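Compresseur portatif Skudeo : avis du service Équipement

14 partages | 6 commentaires

Le service Équipement a été saisi, au mois de novembre, de plusieurs demandes d'adhérents relatives aux compresseurs de gonflage autonomes vendus comme accessoires de bord. Le modèle retenu pour le présent avis est le compresseur portatif Skudeo, proposé au prix public de 90 euros par le réseau de distribution Bastos. L'appareil a été acquis en magasin, aux conditions ordinaires, et n'a fait l'objet d'aucun prêt de la part du fabricant.

Les essais ont été conduits sur le site de Bivcombe par Nelly Mosquera, responsable des mesures. Ils ont porté sur trois véhicules du parc interne : une citadine, un break familial et un utilitaire léger. L'appareil est ensuite resté à bord du break pendant 2 000 kilomètres, afin d'apprécier son comportement dans des conditions courantes de transport et de rangement.

Présentation et contenu de l'emballage

Le coffret comprend le compresseur, un flexible à raccord vissé, un câble de recharge, un cordon pour prise douze volts et quatre embouts. La notice est rédigée en plusieurs langues. La version française est complète, à l'exception du tableau des codes d'erreur, qui renvoie à la version anglaise. Le fabricant, interrogé sur ce point, a indiqué qu'une notice corrigée serait jointe aux prochains lots.

Le corps de l'appareil est compact et se loge sans difficulté dans un vide-poches de portière. Le flexible se range dans une gorge latérale prévue à cet effet. Il convient toutefois de signaler que l'embout principal n'y tient pas correctement lorsque le flexible est neuf et encore raide ; l'assouplissement est intervenu après une dizaine d'utilisations.

Prise en main

La mise en marche s'effectue par un appui prolongé. L'utilisateur choisit l'unité (bar, psi ou kPa), règle la pression cible par pas d'un dixième de bar, puis lance le gonflage. L'arrêt est automatique. L'écran demeure lisible de nuit comme en plein jour, ce qui n'était pas le cas du modèle Kuketti examiné précédemment par le service. L'éclairage intégré est suffisant pour repérer la valve, mais il s'éteint au démarrage du moteur et doit être réactivé manuellement. Ce défaut d'ergonomie est regrettable pour un appareil destiné aussi à un usage nocturne sur le bas-côté.

Le raccord vissé assure une bonne étanchéité. Son retrait occasionne une légère perte d'air si le geste n'est pas rapide. Sur les jantes en tôle munies d'enjoliveurs, l'accès à la valve est parfois malaisé et un raccord coudé aurait été apprécié. Celui-ci est vendu séparément.

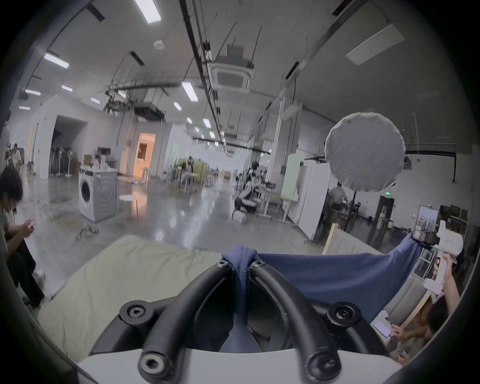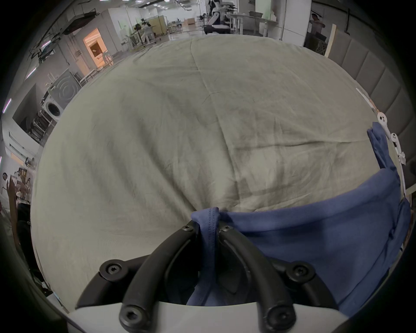 Tissu bleu pincé entre les doigts noirs d'une pince, sur les deux vues.

Mesures relevées

La précision du manomètre a été vérifiée au moyen de l'instrument étalonné du site. L'écart constaté n'a jamais dépassé un dixième de bar sur la citadine et le break. Sur l'utilitaire, dont les pneumatiques arrière réclament une pression plus élevée, l'appareil affiche une valeur légèrement supérieure à la pression réelle. Les utilisateurs concernés sont invités à contrôler le résultat en station dès que possible.

Le complément de pression d'un pneumatique de citadine a demandé 47 secondes. Cette durée est conforme à ce que l'on peut attendre d'un appareil de cette catégorie. Le gonflage d'un pneumatique entièrement dégonflé est possible, mais il mobilise une part importante de la batterie et provoque un échauffement marqué du raccord. La notice prescrit d'ailleurs une pause entre deux gonflages complets. Le service recommande de respecter cette consigne et de ne dévisser le raccord qu'avec un gant ou un chiffon.

Le niveau sonore reste élevé. Il ne constitue pas un obstacle en bord de route, mais il peut l'être dans un parking souterrain ou tôt le matin en zone résidentielle. Posé directement sur le bitume, l'appareil vibre et se déplace ; les patins d'origine sont trop durs pour remplir leur office.

Autonomie et conservation de la charge

Une charge complète a permis la remise à niveau des quatre pneumatiques du break, à deux reprises, sans passage par le câble. Laissé à bord, l'appareil a conservé une charge suffisante pour un usage d'appoint. Le service rappelle néanmoins qu'un accumulateur au lithium ne doit pas séjourner durablement dans un habitacle exposé au soleil, et qu'une vérification de la charge avant chaque long trajet demeure de bonne pratique.

Le cordon douze volts permet de travailler batterie vide. Sa longueur suffit pour atteindre les quatre roues de la citadine. Elle est insuffisante pour les roues arrière de l'utilitaire, ce qui limite l'intérêt de cette fonction pour les professionnels.

Garantie et service après-vente

La garantie commerciale couvre l'appareil et la batterie. Le flexible et les embouts, considérés comme des pièces d'usure, en sont exclus. Ils sont néanmoins disponibles au détail auprès du réseau Bastos. Une demande de renseignement adressée au service après-vente sous l'identité d'un client ordinaire a reçu une réponse écrite, claire et complète, dans un délai satisfaisant. La batterie n'est pas remplaçable par l'utilisateur.

Comparaison avec le modèle Kuketti

Le compresseur Kuketti, vendu moins cher, gonfle plus lentement et s'est montré moins précis au-delà de trois bars. Il dispose en revanche d'un raccord à levier plus commode et d'une housse rembourrée. Pour un conducteur qui se borne à un contrôle mensuel sur un véhicule léger, la différence de prix peut légitimement orienter le choix vers ce dernier. Les conducteurs de véhicules plus lourds, ou ceux qui tractent une remorque, trouveront dans le Skudeo une réserve de puissance utile.

Avis du service

Points favorables : précision sur véhicule de tourisme, lisibilité de l'écran, encombrement réduit, pièces détachées accessibles.

Réserves : bruit et vibrations, éclairage qui s'éteint au démarrage, cordon court, notice française incomplète.

Le service Équipement émet un avis favorable pour un usage sur véhicule particulier, et un avis réservé pour un usage utilitaire régulier. Le présent avis porte sur l'exemplaire acheté et ne préjuge pas des évolutions que le fabricant pourrait apporter à sa gamme. Les adhérents ayant constaté un comportement différent sur leur propre appareil peuvent transmettre leurs observations à Nelly Mosquera, en joignant une copie de la facture et le numéro de lot inscrit sous le compresseur.

6 commentaires | 14 partages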